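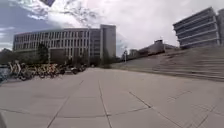
Risthorpe Shared Bikes
Progress report to the Gadau Fund, second reporting period
Prepared by Azra Trajkovski, project manager

Where we are

Ridership is up. I would ask you to read that sentence with some care. We logged 1,975 trips this period, well above the last one, and the operator's own summary calls this strong growth. Most of the rise came in the weeks when the bus drivers were on strike, and trips fell back once the buses were running again. I don't think we can claim those riders yet. I will believe the number when it holds through November.

All four docking stations are open. The one at the rail station opened last and is already the busiest. The one by the Arkusier offices is the quietest, in spite of the survey that told us office workers were "very likely" to ride at lunch. People say a lot of things in surveys. We are leaving it in place through the winter and will then decide whether to move it closer to the hospital, where staff have been asking for one since before the grant was signed.

Money

Spending is slightly under budget, but only because the Atanasov invoice for spare parts has not come in. Once it does we will be about even. Please don't read the underspend as savings. The first batch of parts included the wrong brake cables and we sent them back, so expect a credit note in the next set of accounts.

The signage line is used up. I signed off on it and I am still not sure what it bought us. New riders keep telling the help desk they found the bikes by walking past them.

What has not worked

The app. Sign-up still fails for some people with older phones, and the supplier has now promised a fix 4 times. The latest promise is for early next quarter. I have stopped putting their dates in our plan. In the meantime people can sign up by phone or at the library desk, and a fair number of them prefer it.

The low-income pass has also been slow. We set a target of 1,000 passes for the full grant and we are a long way short. The form asks for two proofs of income, which is one more than the city asks for reduced bus fares – and I can't find anyone who remembers why. We would like your agreement to drop it to one.

Next period

Fix the pass form, if you agree. Winter tires on all bikes before the first frost. A proper count of repeat riders, which the operator's reports leave out and which I have now requested in writing. If they can't supply it, we will pull it from the raw trip data ourselves and send it to you with the next report.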